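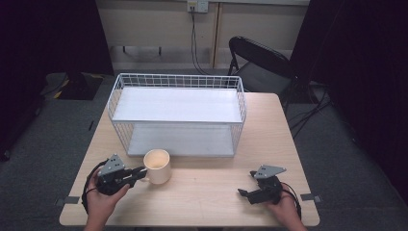 3.2 How we ran the sessions

I should say up front that our club had never collected a dataset before, and the first plan I wrote for it was way too ambitious. I wanted ten kitchen tasks, and Nhyira Akpalu (who was club captain then and is a much better planner than me) crossed out nine of them. What survived was the mug task: pick the mug up by its handle and set it on the upper tier of the rack. We kept calling it "the easy one" for weeks, which is pretty funny to me now! Each round started with the mug on the table in front of the white wire rack, a little left of center and with its handle pointing left, so the left gripper had the short trip and the right one could steady the other side if the person wanted it. We let people decide that for themselves. Some used both hands every single time and some barely moved the right one, and I'm glad we didn't make a rule, even though it gave our model (we named it Arthur, long story) a harder time later on.

We had 16 people from the Dosindale robotics club and the after-school group do the recording, and between them they gave us over 200 rounds. A round began when the person said "go" out loud and ended when they let go of the mug and pulled both hands back. If somebody dropped it, we kept the recording and gave it a "drop" label. Nhyira pushed for that and I argued against it for most of an afternoon. She won, and the drop label ended up being the one I looked at most in Section 4.

Practice time was a thing we got wrong early. In May we gave everyone a single practice try, and you can really hear it in the audio, lots of muttering and "wait, wait, hang on." Holding a gripper in each hand feels strange, kind of like eating with somebody else's chopsticks, and your elbows want to stick out. So we threw out the May rounds, let people practice until they said they were ready, and started over. The count I gave above only has the second batch in it.

The other choice we had to make was where the hands should start. Our first idea was tape marks on the table, but people stared at the marks and got stiff. What we ended up doing was much looser: hold the fingers open over bare table, near the front edge, and wait for a breath or two before you say "go." That quiet bit turned out super handy when we were cutting up the recordings, and it also gave us a clean look at the finger opening every time (Figure 2), so we could tell if one of the pads had been put back on a bit crooked after a repair.
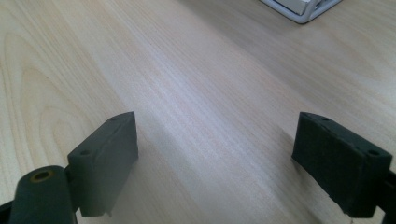

Figure 2. View from one of the grippers with the fingers apart and nothing between them. The two small holes on top of each finger show up clearly.

3.3 Cleaning up

I did nearly all of the cleanup on my own laptop at the library in Karnmont, with Hoteck, the little labeling program that two of our younger members wrote for a class project. It crashes if you scroll too fast. I love it anyway. For every round I marked four moments: go, first touch, lift, and release. First touch was the worst by far, because a finger can sit right next to a handle for ages and you go back and forth, back and forth, trying to decide if it's touching yet. My rule was to wait for the mug to move, even a tiny bit, and call that the touch. It's probably late by a hair in most rounds, but it's late in the same direction, and I could live with that.

Nhyira then relabeled 25 rounds without looking at my marks. We agreed closely on go and release, and less closely on lift, where she was counting from when the whole bottom of the mug was off the table and I was counting from when the first edge came up. We talked it over and went with hers, so I had to redo all of my lifts (two evenings and a lot of pretzels).

After that we set aside 77 rounds for testing and didn't touch them until Arthur was done training. I did peek at one of them by accident while I was fixing a file name. It stayed in the test set, and Section 4 gives the results both with it and without it.

3 comments · 16 shares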